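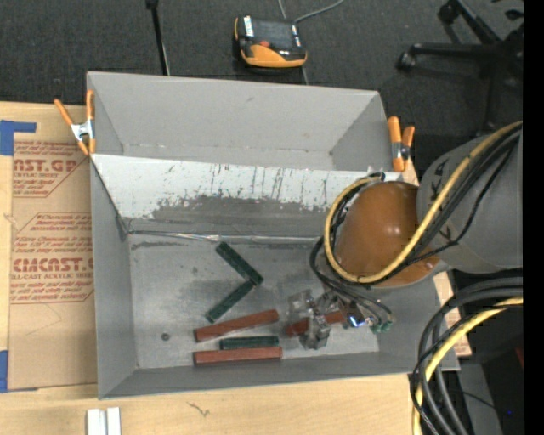
Recipe tester wanted, home kitchen, part-time

Flullura is a small recipe site about hot drinks and the things people dunk in them. We have 428 recipes online, a good many of them written before anyone here owned a decent set of scales, and we are looking for a home cook in or near Ulport to make them again and tell us which ones are lying.

The job is paid. It is also mostly cocoa, chai, mulled apple juice and shortbread, so if you're after savoury work this will wear you down by the second week.

What you'd be doing

You'll get a batch of 13 recipes each month and make every one as written, in your own kitchen, with ordinary supermarket ingredients. As written means as written. If the method says to simmer the cardamom for four minutes and you know in your heart it needs ten, give it four, drink the disappointing result, and put the ten in your notes. We've had testers who fixed everything quietly as they went along and then reported that every recipe was perfect. Lovely people. No use at all.

For each recipe you fill in a one-page form: what you bought, how long it took from opening the cupboard to sitting down, where you got confused, whether you'd make it again without being paid. Blunt is fine. Els Stevens reads all the forms and has been told her gingerbread syrup tastes like a fence, and she still sends that tester a card in December.

There are also sponsored recipes a few times a year. The next lot is for Coppens, who make a spiced black tea, and for a powdered oat drink called Jikesix. You don't have to like either. Sponsored recipes are tested the same way as the others, and they're labelled on the site in letters you can read without your glasses.

What you need

A stove, an oven that holds something close to the temperature on the dial, a kettle, a saucepan with a lid, and digital scales. A milk frother is handy for a few recipes and we can lend you one.

Metric and cups. Half our readers use one and half use the other, and they write in.

No professional training. If you have it, please still apply, but try to remember what it was like not knowing what "scald the milk" meant.

You should be able to eat and drink dairy, wheat and nuts. We do have a vegan batch coming in April and would like to hear separately from anyone who'd take that on.

What we pay

$246 per batch, plus groceries up to $30 a week against receipts. Vanilla beans are reimbursed separately, after an incident. You keep whatever you make. Neighbours, co-workers and teenagers are all acceptable methods of disposal.

Hours are yours to arrange. Most testers do a couple of recipes on an evening and a bigger bake when the house is quiet.

How to apply

Send us a short note about yourself, the suburb or town you live in, and your review of the last hot drink you made at home. Three or four honest sentences will do, and instant coffee counts. Please don't attach a CV longer than a page or a photo of your spice rack, however tidy.

Use the contact form on the site and put "Tester" in the subject line. Els replies to everyone, usually before 9 am and occasionally with a follow-up question about your kettle. Shortlisted people will be sent one recipe for a paid trial. It's the gingerbread syrup.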